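Broleo in-sink dish rack: two months of plates
Filed under: Kitchen, Small Stuff

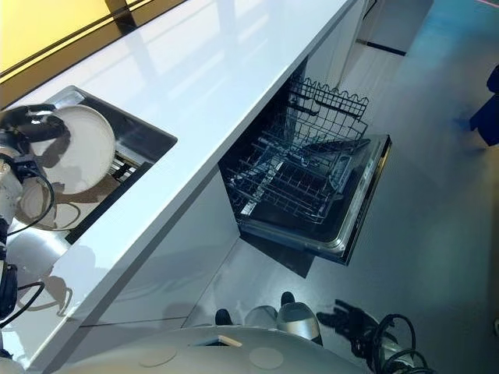
Do you need a dish rack if you already own a dishwasher?

For most households, sadly, you do. There's always a good knife, a wobbly plastic lid or the one plate you want again in ten minutes, and the dishwasher will have none of it.

I bought the Broleo to replace a benchtop rack from Dirkholm that had the footprint of a small caravan and grew a pink film underneath whenever I turned my back. The Broleo sits down inside the sink, so the drips go where drips should go and the bench stays clear. My bench is glossy white, a choice I made in a showroom and have been wiping ever since. Every drop of water shows. Getting the rack off it has improved my character.

Dinner plates stand up well enough. Side plates lean like blokes at a bar. Bowls are a matter of luck, and anything with a stem I dry by hand, muttering. The slats are spaced for someone who owns only large flat things, and a teaspoon will go straight through to the bottom and stay there until Tuesday.

The dark finish hides tea stains, which I count as a feature. It has picked up a bit of limescale at the corners, and a soak in vinegar shifted most of it. The feet are rubber and one came off in the second week. I glued it back on. Broleo's email reply suggested I "ensure the foot is attached", so that was helpful.

The bigger gripe is that you lose half the sink. If you want to fill it and scrub a roasting tray, the rack has to come out, dripping, and live somewhere else for the duration - usually the lowered dishwasher door, which I then walk into. People with a double bowl can skip this paragraph and feel smug.

I did look at the Hirkisis roll-up mat, which costs a fair bit less and stores in a drawer. A friend has one and likes it. Plates won't stand in it, though, and I've had enough of stacking them flat in a puddle and calling it drying. The Wickramasinghe over-sink frame is lovely and holds 17 plates, for the sort of person who has 17 plates and a bench long enough to admire them from.

Measure your sink before you order. I didn't, and it cleared the sides by 2 mm - call it talent.

Would buy again, with reservations and a tube of glue.

Good: clear bench, easy to rinse, plates stay up
Bad: teaspoons, feet, roasting trays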